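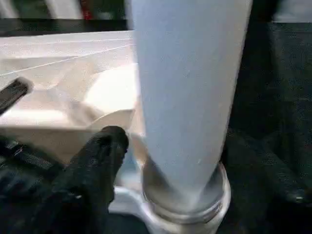

4. Setting up your district digest

The Ultden digest is a morning email that collects state and county government news for the places you choose. Complete section 3 (Creating your account) before you start.

4.1 Choose your coverage area

1. Sign in and open Settings, then Digest.
2. Under Coverage, type your ZIP code and press Find.
3. Check the districts listed. You should see one state senate district, at least one house district and your county.
4. Clear the box next to any district you do not want to follow.
5. Press Save area.

Note: ZIP codes near a county line can return two counties. Residents of Iltow and Hinojosa often see both. Keep the one where you are registered to vote, or keep both.

4.2 Pick your topics

1. Open the Topics tab.
2. Select the topics you want. The full list has 64, grouped under headings such as Budget, Schools, Courts, Jobs and Elections.
3. To follow a single bill, type its number in the Bill box and press Add.
4. Drag your main topic to the top. Stories on it will lead the email.

Caution: Choosing Select all can produce a very long email during the legislative session. Digests stop at 70 items, and anything past that is held on the website only.

4.3 Set the delivery time

1. Open the Delivery tab.
2. Choose 6 a.m., 7 a.m. or noon.
3. Turn on Breaking alerts if you want a separate message for vetoes, special sessions and election results.
4. Press Send test. The test message should arrive within a few minutes - check your spam folder if it does not.

Caution: Changing the email address on your account cancels pending alerts. Turn Breaking alerts off and on again after the change.

4.4 Add local meeting notices

Meeting notices come from the Fuvbridge calendar feed and are off by default.

1. Open the Meetings tab and turn on Local notices.
2. Select each council, school board or planning board you want.
3. Choose Agenda only or Agenda and minutes.

Note: Some small towns post minutes months late. A notice marked Pending means the board has not yet published them.

To share your settings with another account, go to section 5.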